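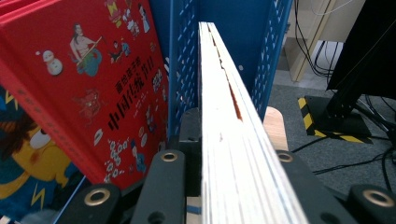
Tamsin Calloway had the treatment room at the back, the one with the radiator that couldn't be turned down. By the second week of June she was working with the window propped open, and the patients on the table could hear the buses turning round outside Tivton station.

Her last one before lunch was Ezekiel Blackwood. He had laid floors for most of his life and his lower back had stopped letting him put his socks on. He lay face down and talked to the carpet.

"Is the Frenchman in today?"

"Didier's from Belgium. And no, he's teaching."

"He cracks it louder."

"The noise doesn't mean much," Tamsin said. She found the stiff joint with her thumb, low on the left, and asked him to roll on to his side. He breathed out and she pushed. It made no sound at all.

Ezekiel waited. "Was that it?"

"That was it. Stand up slowly."

He stood, put a hand on the table and bent forward a little way. Then he bent further, and stayed there looking at his shoes.

"Well," he said.

She wrote it up while he did his laces. Didier Hamel was to read all her notes until September, and he sent them back with pencil in the margins. On her first set he had written only "How did the patient walk in?" She hadn't known. Now she went to the door for every one of them and watched them cross the waiting room.

Ezekiel paid Keisha at the desk and asked for the same time next week.

"With Mr Hamel?" Keisha said.

He looked back along the corridor. Tamsin was changing the paper on the table and pretended not to listen.

"With her," he said. "She's all right. Bit quiet."

Keisha typed it in. Tamsin opened the file again and added a line at the bottom: walked out with longer steps, right arm swinging, left still held in. Then she went to find her sandwich.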